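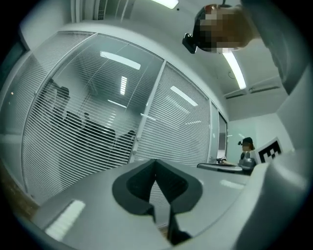
Slide 1. Glass partition with white horizontal blinds behind it.

SPEAKER NOTES: Glazed partitions in shared offices
Tuesday session, room 2. Speaker: Analyn Yap

Open with the subject. Full-height glass between rooms, blinds on one side only. Point out the ceiling lights reflected in the panels and the dark shapes showing faintly behind the slats. Both come up again under glare and privacy.

Slide 2. Background
The Winstead fit-out has 31 glazed panels on one floor. Panels are 900 mm wide between mullions. Maribeth Rivera did the drawings, Lemero supplied the blinds. Skip the procurement history unless asked.

Slide 3. Glare
Reflections depend on the light level on each side of the glass. With the near side brighter, the glass reads as a mirror. Closing the slats puts a pale surface behind the glass and lowers the contrast of the reflection. It does not remove it. Test at 9 a.m. and again after dark, with the ceiling lights on both times. Color temperature for the floor is 4,000 K throughout. Mixed lamps show up in the glass before they show up anywhere else.

Slide 4. Privacy
Slats at half tilt still pass outlines. Staff at Winstead asked for full closure in two meeting rooms and got it. Mark Anthony Dela Peña has the survey; refer questions to him. Pause here.

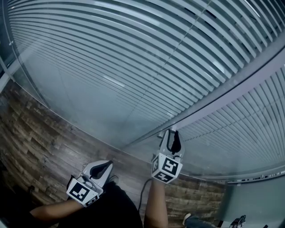 Slide 5. Base of the glass
Most complaints logged in the first month concerned the bottom 300 mm. Shoes, chair casters and mop heads all reach it. Wood-look flooring can run right up to the partition, but the joint needs to be on the cleaning schedule as its own line. Dry vacuum first, then a damp cloth along the glass. No standing water at the joint.

Slide 6. Blinds maintenance
Dust with slats closed, then reverse the tilt and repeat. Check the tilt control on every panel. Replace single slats where the supplier allows it. Navarro does, Tradier sells the full blind only.

Slide 7. Questions
Ten minutes. If acoustics comes up, Montserrat Nieto covers it at 2 p.m. Leave slide 3 on screen during questions.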